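Trellell releases Wadlow slot title with configurable volatility and published maths sheet

Dokescombe, Fri 29 May — Game studio Trellell has released Wadlow, a five-reel video slot for licensed online operators. The title is available through the company's existing integration and requires no change to the operator wallet or session interface. Certification has been completed for the first group of jurisdictions, and operators with a current Trellell contract can enable the game from the catalogue page of the back office.

Wadlow is set in a tailor's workshop. The base game uses five reels and four rows with 27 fixed paylines. Line wins pay from left to right, beginning on the leftmost reel, and only the highest win on each line is awarded. Symbols consist of six low-value playing card ranks and buttons, five higher-value workshop items, one wild and one scatter. The wild substitutes for all symbols other than the scatter and does not appear on the first reel.
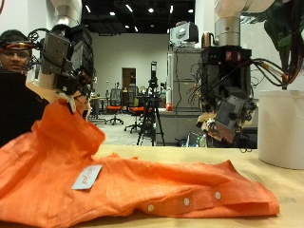 An orange button-up shirt on a light wooden tabletop, with a robotic gripper holding part of the fabric.

The main feature of the base game is called Basting. When two or more wilds land on the same spin, the game draws a stitched path between them and converts any low-value symbol on that path into a wild for the evaluation of that spin. Path selection is determined by the random number generator before the reels come to rest. The animation that follows is a display of a result already determined, and skipping it has no effect on the outcome.

Three or more scatters award the free spins round. Before the round begins, the player chooses between two modes. The first awards a larger number of spins with a fixed multiplier. The second awards fewer spins with a multiplier that rises by one after each winning spin and does not reset until the round ends. Both modes have the same theoretical return, and this is stated on the selection screen in the language of the player's session. Retriggers are possible in both modes.

The maximum win is capped at 4,000 times the total stake. If the cap is reached during free spins, the round ends immediately, the remaining spins are forfeited and the capped amount is credited. The cap is shown in the game rules and in the information panel, as required by several of the regulators under which the game will be offered.

Configurable volatility

Wadlow is the first Trellell title to ship with more than one volatility profile under a single game identifier. Operators may select one of 2 certified profiles for each brand. The profiles differ in reel strip composition and in the weighting of the Basting path. They do not differ in paytable values, feature rules or maximum win. A profile change takes effect at the start of the next player session and cannot be applied to a session in progress.

The active profile is written to the game round record and displayed to the player in the information panel. Trellell does not support profile selection by individual player, and the configuration interface has no field for it.

"Operators have asked for a way to offer a lower-variance version of a game without running it as a separate product," said Natanael Brito, head of game mathematics at Trellell. "We had declined to do it until the round record could carry the profile reference and the player could see which one was in use. Both of those pieces are now in place."

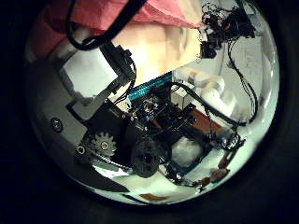 Each profile has been tested as a separate mathematical model. The test reports list the reel strips, symbol weights, feature frequencies and simulated return for each one, and operators can request the reports through their account manager. Where a regulator requires a single approved model, the profile selector is removed at build level and the approved model is locked.

Maths sheet

Trellell is also publishing a maths sheet with the game. The document is written for operator compliance and product staff and covers hit frequency, feature frequency, the distribution of returns between base game and free spins, and the probability of reaching the win cap under each profile. A shorter version in everyday language is linked from the game rules for players.

The studio began preparing maths sheets for its back catalogue in January. Sheets for the remaining titles will be added as each game goes through its next scheduled recertification. No separate release will be issued for these additions, which will be recorded in the catalogue change log.

Technical summary

The client is built in HTML5 and runs in portrait and landscape orientation on phones, tablets and desktop browsers. Symbol artwork is delivered in three resolutions and selected according to the screen reported by the device. Audio is loaded after the first frame is displayed so that it does not delay the start of play on slower connections. Players who have muted sound in a previous Trellell title will find that Wadlow honours the same setting, provided the operator passes the preference through at launch.

Autoplay is available where permitted. It supports up to 200 rounds, with mandatory loss limits and an optional single-win limit. In jurisdictions where autoplay is prohibited, the control is absent from the interface, and the minimum spin duration is set to the local requirement. Turbo play follows the same rule. Celebratory sounds and animations are suppressed for any return equal to or below the stake in markets where this is required, and operators elsewhere can switch on the same behaviour.

Interrupted rounds are held on the server. If a connection is lost during free spins, the player is returned to the same spin with the same multiplier and mode on the next launch. Rounds left incomplete beyond the operator's configured period are resolved automatically and credited, with the mode choice defaulting to the fixed multiplier if no selection had been made.

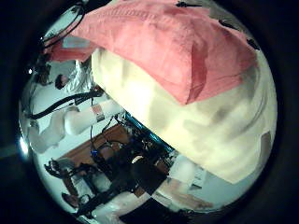 Operators using the Trellell tournament module can include Wadlow in existing schedules. Scoring by win-to-stake ratio is supported under both profiles, although the company recommends that a single tournament be limited to brands using the same profile, as score distributions differ. The free round bonus tool is supported at all stake levels. Free rounds granted by an operator are played at a fixed stake and cannot be combined with the jackpot overlay.

Distribution

Wadlow is available directly from Trellell and through the Mnguni aggregation platform. Operators connecting through Mnguni receive the same build and the same certification documents. Profile selection for these operators is carried out in the Mnguni administration console — the Trellell back office shows the setting as read-only. Game round records are passed through without modification, including the profile reference.

The launch catalogue includes English, French, Spanish, Portuguese, German, Swedish and Finnish. Currency display follows the format supplied by the operator. Additional languages can be requested, with translated rules subject to review before release. Operators should allow for this review when planning a launch in a new market.

Promotional material is available in the partner area and includes lobby tiles, banners, a gameplay video and a rules summary. Material is labelled by jurisdiction. Operators are reminded that the win cap may not be used as a headline claim in markets where advertising of maximum prizes is restricted, and that any edited artwork should be returned to Trellell for approval before use.

A demonstration version is available to licensed operators and to media on request. The demonstration uses the higher-volatility profile only and runs on the same random number generator and reel strips as the real-money build. Age verification is applied ahead of demonstration play where local rules call for it.

About Trellell

Trellell is an independent developer of slot and table games for regulated online gaming markets. The company is based in Dokescombe and carries out game design, mathematics, artwork and server development in-house. Its games are supplied to licensed operators only. Trellell does not operate a casino or hold player funds.

Media and operator enquiries should be directed to the Trellell communications desk through the contact form in the press section. Requests for test reports should include the operator's licence reference and the jurisdiction concerned.

Gambling products are intended for adults of legal age in the relevant jurisdiction. Players who are concerned about their gambling should contact the support service listed by their operator.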